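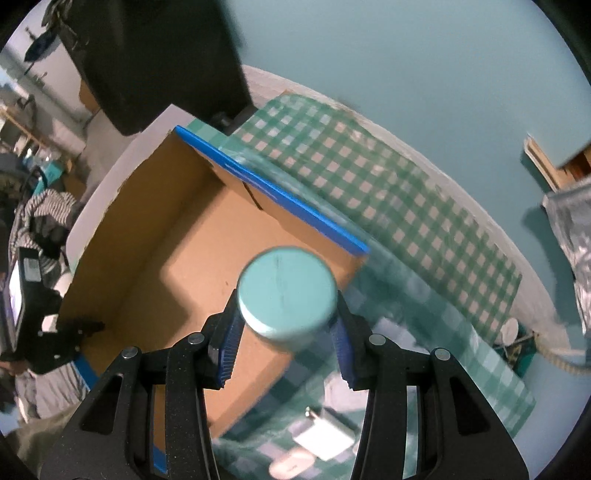
*Dana Ruhlin*

Plesel has been washing food containers for other companies since it took over a former dairy building in Cisach. Its clients are caterers, two school kitchens and a chain of lunch counters. The plant's operations manager agreed to talk on the condition that the conversation stay on process and leave client contracts out of it.

The first question was about drying, and the answer took up most of the first half hour.

"Washing is a solved problem if you have hot water, the right dose and enough contact time," the manager said. "Drying plastic is where the money goes. Steel and glass hold heat, so when they come out of the final rinse the water flashes off. Polypropylene doesn't store much heat. It comes out of the same rinse at the same temperature and thirty seconds later it's lukewarm with water in every groove."

The grooves are mostly in the lids. Plesel stopped treating lids and bodies as one item in its second year of operation. They now arrive on the same truck, get separated at the intake table and run on different racks at different belt speeds. The lids take longer.

"A body is an open shape. You turn it over and gravity does most of the job," the manager said. "A lid has a channel where the rim seats, and the channel holds water whichever way up you put it. We tilt them at an angle and hit them with an air knife from the low side. Before that we were running everything through twice."

The air knives were added to a tunnel washer from Fröhlich, bought secondhand and rated for more volume than the plant has ever put through it. On the day before the interview it processed 1027 pieces in a single shift, a figure the manager described as ordinary for January and low for the rest of the year. Of those, 8 went to the reject bin.

Rejects are sorted by cause. Staining from tomato and turmeric is the largest category and is cosmetic. Knife scoring on the inner base is smaller, but every scored body is retired.

"You can clean a stained container. You can't show a kitchen a stained container and tell them it's clean," the manager said. "Scoring is different. A deep enough cut is a place the spray doesn't reach, and we don't argue about those."

I asked how many cycles a container survives. The manager was reluctant to give one number. The plant tracks its own pool, a line called Sturus, with a code molded into the base. The oldest surviving batch averages 195 cycles. It started at 357 bodies, and about half are still in use. Most of the missing ones were never returned, so they say little about wear.

"People quote a design life," the manager said. "Design life assumes the thing comes back. Ours mostly leave the pool through somebody's kitchen cupboard."

Water use came up next. Final rinse water is collected and reused in the prewash, a common arrangement in tunnel machines. Plesel also changed its detergent dosing from a timer to a conductivity probe - a cheap part, according to the manager, but one that drifts and has to be calibrated against a reference solution every morning at 6.

"If the probe reads low, you overdose, and then you're rinsing foam for an hour," the manager said. "We did that. The lids came out with a film on them and we rewashed the lot."

Hygiene checks are done by swab on a sample from each rack type. The results go on a sheet by the unloading end, where the crew can see them. Lids are swabbed in the channel and nowhere else.

The next purchase under discussion is a dehumidifier for the storage room. Stacked containers that leave the tunnel slightly damp will dry in open air, but once nested they stay as they are. The crew currently leaves them on racks overnight, which ties up racks needed for the morning run.

"I'd buy more racks first," the manager said. "They don't need a service contract."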